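Gripper Bench Project – Equipment Plan and Budget
Project report, Akdale group
14 March 2019

What we had to do

Plan the buying for a second gripper bench. Not build it, just plan it. Total limit was set in November and did not move. We had to say what to buy new, what to reuse and what can wait till next year.

Quotes

Asked two suppliers, Skaron and Phetsri. Skaron sells the whole hand-held gripper as a set, fingers included. Phetsri sells parts only, so cheaper on paper but then you need joints, screws and somebody's afternoon. Delivery was 5 weeks from Skaron. Phetsri never gave us a date, we asked twice.

Finger pads: 90 dollars a pair from Skaron, 83 from Phetsri. Small difference so we went with Skaron – same order, one shipping charge. We want 3 pairs, one to use and the rest spare. Pads are the part we expect to replace most, although we dont have wear numbers yet. That is a gap in this report.

Software

Sernetance license is already paid by the department. Left out of the budget.

Work surface

First idea was a proper rubber mat. Dropped it, to expensive for what it does. White foam board over the wooden table is fine for now and dark fingers show up well against it. It does pick up smudges and marks, so budget for new boards as a consumable. Put them under supplies and not equipment, different form. 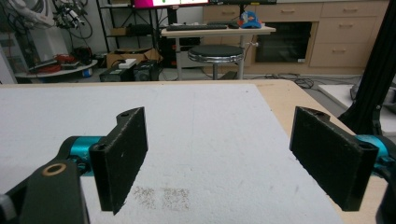

What can wait

Second monitor. New stool. More shelving – would be nice, but the rack can be sorted first and the boxes on the floor need a place anyway.

Still open

Phetsri delivery date. Pad wear, need to log it per pair. Also who signs for the Skaron order when it arrives, the form wants a name and we left it blank.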